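4.2 Care labels and what people do with them

Of the 259 households in the Laing survey, most kept their care labels attached and unread. Respondents rated the symbols "clear" and then explained the triangle in ways that would alarm a chemist.
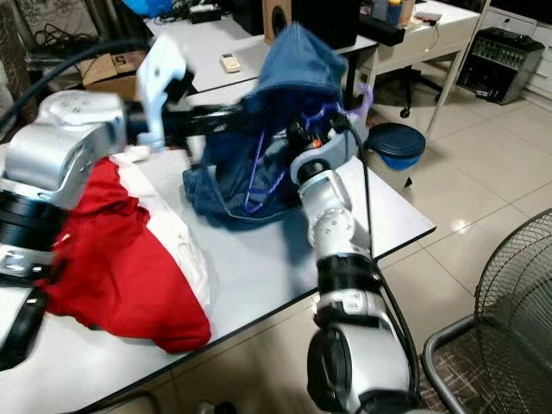
Sorting fared little better. Denim went in with whatever was nearest – a practice the Misine diary study politely calls "mixed loading."

Figure 2. Garments at the table (top) and a white garment at the clothes rail (bottom).
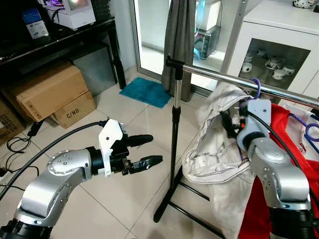
4.3 Limits of self-report

Diaries flatter their authors. We treat all ironing claims with caution.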